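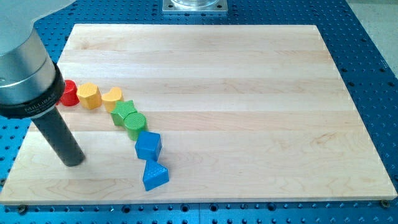

The Plomenis Road Bus

Missed it. By what, the length of a pavement. I had my arm up and everything, bag swinging, one shoe not properly on, and the driver looked right at me and pulled out.

So. Bus stop. Rain starting. The 117 every half hour if you believe the sign, and I don't.

I should say where I was going. My dad's flat. Keys back to the agents by noon, that was the deal, and me with the keys in my coat pocket and the last of the cleaning still to do. Trendix Lettings, second floor, above the place that does nails. They'd written to me twice. Dear Occupier, the second time. I wasn't the occupier. The occupier had been dead since May.

A woman in the shelter already. Big coat, shopping trolley, the tartan sort. She shifted it over with her foot to make room and I sat down and did my shoe up.

"He does that," she said. "That driver. Does it to everyone."

"Right."

"I've written in."

I said good for you, or something like it. I was looking at my phone. Twenty to eleven. Fifteen minutes on the bus, ten up the hill, then the oven. I'd left the oven. Two weekends of boxes and charity shops and I'd walked past that oven every time, because inside it was a roasting tin with the fat still in, gone white, from the last dinner he cooked. I'd looked once and shut the door again.

"Going far?" she said.

"Plomenis Road."

"Oh, I know Plomenis Road. Which end?"

"Top end. The flats."

"Witkowska House?"

I nodded. She had a good look at me then. Not rude. Just taking her time over it, like you'd look at a stain and try to remember what you'd spilt.

"There was a man there," she said. "Used to get this bus. Sat at the front, had the window open in all weathers. Used to drive people mad."

I didn't say anything. Rain properly going now, coming off the shelter roof in a line.

"Had a bet with me," she said. "About the bypass. He said they'd never build it and I said they would. Two pounds. And they never did, did they, so I owe him. I've had it in my purse all summer."

"He'd have wanted interest," I said.

It just came out. She turned right round on the bench.

"You've got his chin," she said.

And that was that, I was off. Eleven in the morning, at a bus stop, crying on to my own sleeve. She didn't pat me. She got a kitchen roll out of the trolley, a whole new one still in it's plastic, and tore it open with her teeth and handed it over. Then looked at the road till I'd finished. A van went past and soaked us both to the knee.

"I didn't know he'd gone," she said after a bit. "I thought he'd got a lift off somebody. You do think that. Or you think they've moved to the coast."

"It was quick."

"Well."

"He was cooking. I mean, he'd cooked. He'd had it. He'd had his dinner."

"What was it?"

I had to think. All those weeks and I hadn't thought. "Lamb," I said. "I think it was lamb."

"Good," she said, very firm.

The bus came at eleven, lights on, wipers going mad. Different driver. She went up first with the trolley and I took the other end of it, heavy, God knows, potatoes. She sat at the front and opened the window. Rain coming straight in. A man in a Bimatance cap behind us tutted and moved further back.

She dug about and found the purse. Two pound coins, pressed into my hand, hot from her glove.

"That's us straight," she said.

She got off by the library and didn't look back, just lifted one hand over her shoulder, trolley banging up the kerb behind her.

I did the oven. It took three goes and most of the kitchen roll, becuase she'd made me keep it. Lamb, yes. There was a bit of rosemary stuck to the side of the tin. I washed the tin, dried it, put it in my bag.

Got to the agents at ten past twelve. The girl on the desk looked at the clock and then at me, wet to the knees, black to the elbows, roasting tin sticking out of my bag.

"Keys," I said, and put them on the desk.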